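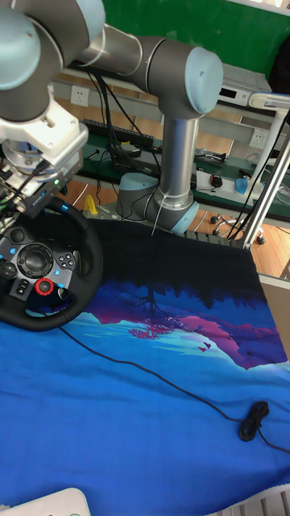

Warnach House, activity room: tabletop inspection, October

Trailing leads remain the principal concern at this station. The black cable from the steering wheel crosses the cloth, which is wrinkled towards the front and should be smoothed before use.

Cloth lies flat: No. Refit.
Leads secured: No. Clips to be ordered.
Wheel rim and buttons wiped: Yes.
Extinguisher in date: Yes.
Exit route clear: Yes.

Inspected by: Vlastimil Koubek
Next check: within 21 days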